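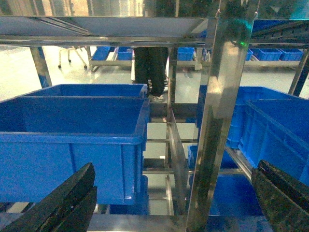

Bins on Steel: The Case for Open Racking in the Back Room

The storage room at the Prendergast catering supply depot in Nalville holds 326 plastic bins, and until last February most of them stood on painted board shelves. The boards sagged, the paint chipped at the front edges, and small parts migrated to the back. The replacement is a stainless steel rack system loaded almost entirely with blue bins. It is a plain piece of equipment, and the details of how it was specified are worth going through for anyone fitting out a similar room.

Why stainless

Coated steel costs less and carries the same load on paper. The depot washes its shelving in place, however, and coatings fail first at the joints, where water sits. Stainless posts and crossbars can be wiped down with ordinary detergent and a soft cloth. Abrasive pads should be kept away from them. A scratched post holds dirt along the scratch and takes longer to clean on every later round.

The supplier, Cevberg, quoted two grades. The depot took the cheaper one, on the grounds that nothing salty is stored there. A fish counter or a pickling kitchen would need to look at that choice again.

Shelf spacing

Spacing is where most rack installations go wrong. The usual habit is to divide the height of the post evenly, which leaves a gap over short bins and a tight fit over tall ones. The depot measured its bins first. The largest needed a clear opening of 326 mm, and the smallest 122 mm. Levels were set to suit the big bins, and small ones go wherever there is room beside a post.

A bin that has to be tilted to clear the shelf above will spill sooner or later. Enough space should be left for a hand to pass over the rim with the bin fully pushed back.

The bins

Tumetti makes the bins in several colors. The depot bought one. Color coding had been tried on the old shelves and broke down within a season, as staff put back whatever was closest. Labels now do the work - one on the front wall and a second on the shelf beneath it.

Ribbed walls resist bowing when a bin is filled with heavy goods such as hinges or tap fittings. A thick rolled rim gives a better grip than a square one and is easier on the fingers over a long shift. Both features add a little weight. Bins are stored one behind another on the deeper shelves, with the same item in front and back, so the rear bin comes forward when the front one is empty.

Cost and upkeep

The first bay came to $2,297 with delivery, excluding bins. Assembly took two people 11 hours, much of it spent leveling the feet on an uneven floor. Crossbar fixings are checked every month, and empty bins go through the wash before they are refilled. A second bay is on order.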